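I finished a quilt! A whole one, with a back and a binding and everything, and it's on my bed right now with the cat on top of it. It took me from January until the tomatoes came in, and I loved nearly all of it (we'll get to the binding).

I should say up front that I came to this with no skill at all. My grandmother sewed, my mother sewed, and I could put a button back on a shirt if you gave me the whole evening. Then Haiyan Lü brought a half-pieced top over to my place one night, spread it across the couch, and I couldn't stop petting it. She'd pieced it from old work shirts, all blues and a dusty sort of brown, and every seam lay flat as paper. I asked her where to start and she said, "Pick something small, and cut it carefully." So of course I picked a full-size bed quilt.

The pattern is a plain nine-patch, which is the one everybody's aunt made. I used 40 blocks with wide sashing between them, and I drew the layout on the back of an envelope that I then lost, and redrew, and lost again. The fabric came from everywhere. A green check from a tablecloth, two pillowcases, some yellow cotton from the sale bins at Liang, which is the shop past the post office with the bell on the door. Go there if you can! They'll cut you a strip as narrow as you like and they never sigh about it.

Piecing by hand is slow and I'm completely sold on it. You can do it on the porch, you can do it on the phone, you can do it while the rice cooks. I used a short needle and a single strand of gray thread, which disappears against almost any color, and I took a backstitch every inch or so to lock things down. My early seams wander all over the place. By the third row they'd settled, and by the sixth I was going out of my way to show people the wrong side.

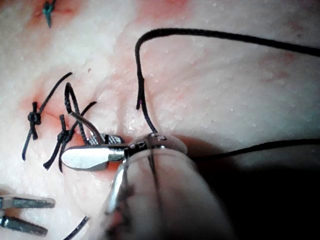
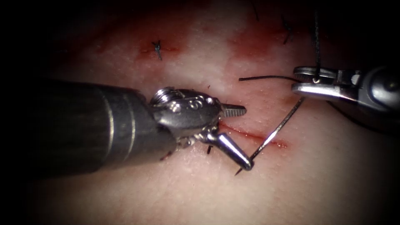
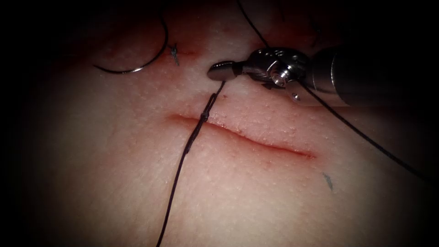
*Words by Huiling Tian, from the porch*

Now, the quilting itself, meaning the part where you sew the top, the batting and the back together. I tried a hoop first and hated it. Everything slid. Then I basted the whole thing on the living room floor, big ugly stitches in bright red thread, and after that I just held it in my lap and went from the middle out. So cozy! Also very warm, and by June I had the fan pointed straight at my knees.

I used a cotton batting and it needles like butter. For the lines I went with a simple crosshatch marked with a sliver of soap, and where the lines drifted I let them drift.

The binding, though. I cut it too narrow, sewed it down on two sides, and had to rip the lot. Kamran Hashemi, who quilts circles around me, told me to cut it wider and miter the corners one at a time with a pin through the fold. Three corners came out sharp. The fourth is a bit of a lump, and it lives down at the foot of the bed by the wall.

I've washed it once, cold, and it came out all crinkled and soft. Next is a baby quilt for my cousin, in orange and cream, and I've already got the squares cut and stacked in a cookie tin.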